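Unit 4: Comparing Grippers on Small Desk Objects
Course handout, Introduction to Robot Handling
Instructor: Iraís Alvarado

This unit compares two grippers on one short task: taking a pen out of a holder and putting it back. The first is the Ganeck two-finger gripper. The second is the Dreßler soft gripper, which closes on an object with air pressure. Both are mounted on the same arm and run by the same Stiltia controller, so that any difference in results can be traced to the gripper.

Before either gripper is tested, each group records the task done by hand. These recordings set the standard for time and for the path of the pen. Both hands should stay in view of the head camera from start to finish.

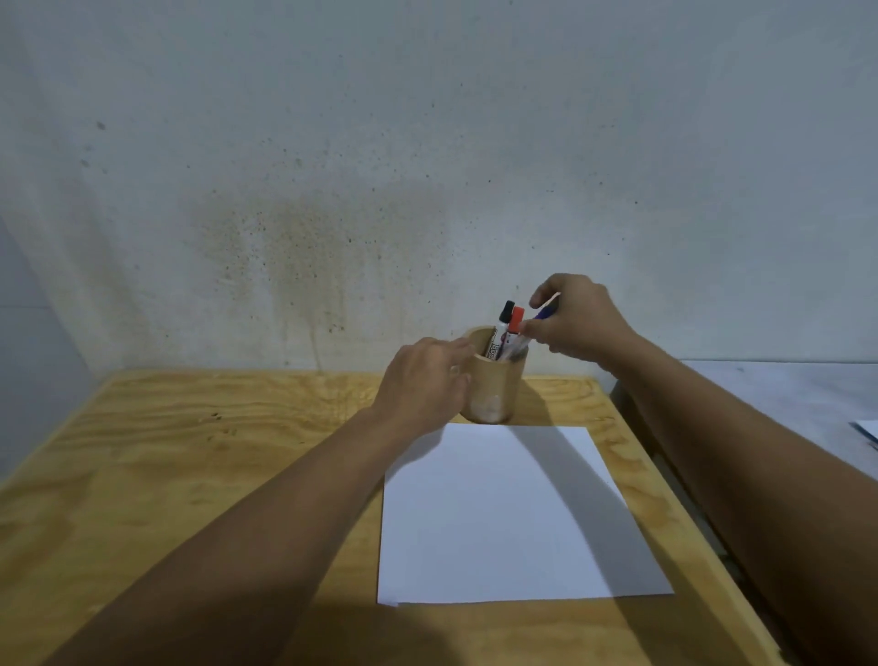 Groups should pay close attention to the second hand. A person will often steady a light object with one hand while the other does the lifting. A single arm cannot do this, and a holder that tips over counts as a failed trial even if the pen was gripped well.

Each gripper is given 200 trials. The closing force is set at 80 percent for the first half and may be adjusted once after that. Write down the new setting before the next trial begins. A trial is scored as complete, partial (the pen is lifted but dropped) or failed.

Last term the class logged nearly 1000 trials in all. The Ganeck gripper was faster, but it failed more often when two pens stood close together. The Dreßler gripper had 297 complete trials and few drops, though thin barrels sometimes turned in its grip.

Score sheets are due at the start of class on Thursday. Late sheets will be accepted only with the instructor's approval.

Related handouts
Unit 3: Placing and Aiming the Head Camera
Unit 5: Setup of the Gredard Wrist Mount
Lab Safety Rules

Last updated: October
Questions: see the instructor during lab hours | Back to top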